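How to Work Out What Your Office Lighting Really Costs Before You Replace It

Posted 5/14/18

Every spring a flyer shows up promising that new lights will pay for themselves in no time. Maybe they will. I have sat through enough of these pitches to want my own numbers first, and you can get them in an afternoon with a calculator and a year of electric bills.

Step 1. Count the fixtures and read the labels. You want the watts the whole fixture draws, ballast included. The number printed on the tube won't tell you that. If the label is gone, look up the ballast model. Don't use the sales rep's figure for "a typical older unit." It tends to run high.

Step 2. Write down the real hours. Savings sheets love lights that burn day and night. The one I got from Butaneck assumed 800 hours in a season for a storage room that gets opened twice a week. Walk past at lunch and again at closing time, and do it for a normal week, not the one before a holiday.

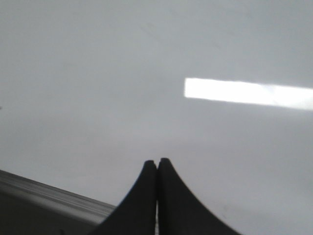 Step 3. Do the multiplication. Watts times hours, divided by 1,000, gives you kilowatt-hours. Multiply by the rate on your bill. Use the energy rate only and leave out the fixed monthly charge, which you will pay no matter what you hang up there.

My largest room came to 636 kilowatt-hours a year. The quote had it at almost double that.

Step 4. Run the same math for the new fixtures and subtract. Then divide the full installed price by the yearly savings. Full means labor, disposal of the old tubes, and any permit. Citgate left disposal off its first quote and added it when I asked.

Step 5. Be careful with rebates. Some are paid months later, and some run out of money by December. If the deal only works with the rebate, get the approval in writing before you sign.

Step 6. Try one room. Buy 8 fixtures, not 500, and live under them for a month. Check for buzz and flicker, and for glare on computer screens. "Daylight" color looks fine in a catalog and can make a back office feel like a freezer aisle.

If the payback is longer than your lease, stop there and put in better switches.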